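Wed 21 October

Quick one before dinner, long day at the keyboard. Still on the chess thing. I drive the arm in the sim by remote control, the computer keeps every move I make, and later Lefteris trains on the lot. We want 200 good demos of picking up a piece and setting it down on another square. I have 70. Of those Lefteris threw out 13 this morning for "dithering". Fair.

What I look at most of the day is the view from the gripper. Fingers wide open, board way out ahead, and you have to guess the depth. I am bad at guessing the depth.
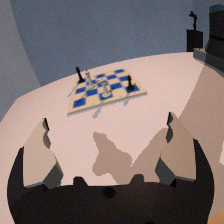

Wide open, nothing in the fingers yet.

Black and whitish pieces on blue and cream squares, all of them tall and skinny, so they tip if you so much as brush one. My habit is to come in too fast and then hover. Mehwish goes slow the whole way down and never stops, and her runs train better than mine even when she misses the middle of the square. So now I'm copying her. Slow, slow, close, lift. No hovering!!

Other trick – keep one eye on the high view from the room. The gripper view tells you left and right pretty well but it lies about height. From up high I can see where the wrist is over the board and how the elbow is sitting, and I catch teh bad angles before they turn into a wasted run.

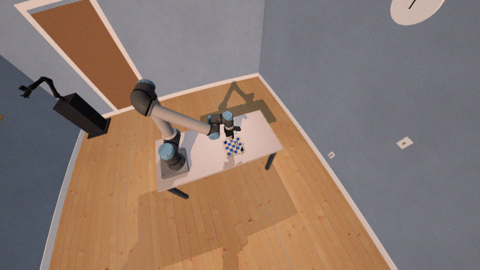 Lumdale Robot Learning Club – Remote Driving Team

Elbow up and back, wrist over the board, gripper pointing down. I like starting from somewhere near there. If the elbow drops I reset and go again, not worth saving.

Things to fix tomorrow. The hand controller drifts when I let go of it. Thanasis thinks it's the dead zone setting, I think its the cable. Also the save key is right next to the discard key and yes I lost a perfect one, run 215 by the log numbers (the log counts the junk too). Moving that key tonight.

Mehwish has the morning slot, I'm back on after lunch. More when we get to 200.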